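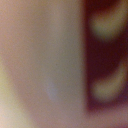
For the last few weeks I have been keeping notes on how groceries get from the table to the pantry. The trigger was a crushed carton of crackers in March and a short argument with Brahim Belhaj about whether baskets should be packed at all or just filled. He fills. I pack.

The working surface is the plank table in the back room, the one next to the chest of drawers. It is a decent height for standing work. The planks have slight gaps at the seams, so crumbs and rice go straight in, and I brush along the seams with an old paintbrush before starting.

**Order of loading**

Tall boxes go first, upright, one at a time, against the short side of the basket. A cereal-type box is stiff along its vertical edges and weak across the face. Stood on end, it will tolerate a jar leaning on it. Laid flat, it bows under a jar within an hour. I tested this with an empty box and a 624 g jar of Momeck pickles, and the dent was 13 mm deep at the center. Upright, the same box showed nothing I could measure.

Cans go next, then jars, then bags. Bread is carried separately.
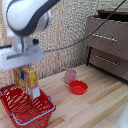 *Tall box over the red basket, cup and bowl still on the table.*

**The basket**

Red plastic, slotted sides, grid floor, two wire handles that fold down along the rim. I prefer it to the canvas bag I used before for one reason: the walls stay where they are. The grid floor does have a drawback. Small packets of yeast and the thinner spice sachets can turn on edge and work into the openings, so those now ride inside a cup.

The handles need some attention. Folded along the rim they are out of the way, but if one is left lying inward, the first box lands on it and has to come out again. Check both before loading.

**Cups and bowls**

Latifa Salem asked why I don't put the plastic cup and bowl in first, as a base. I tried it. They take up floor area and give nothing flat to stand a box on. They do better near the top, with the cup inside the bowl and the small packets inside the cup. Until then they wait on the table, clear of the side I load from.

**Open items**

Bülent Bilgin uses a strip of cardboard as a divider between boxes and jars. It seems sound, and I have cut one at 278 mm to try. It is slightly too long and needs trimming at one corner.

Egg cartons are unresolved. They are too wide to stand beside two tall boxes, and I don't want them under anything. For now they go on top with the handles left down, and I carry the basket from underneath – slow, but the distance to the pantry is only 15 steps.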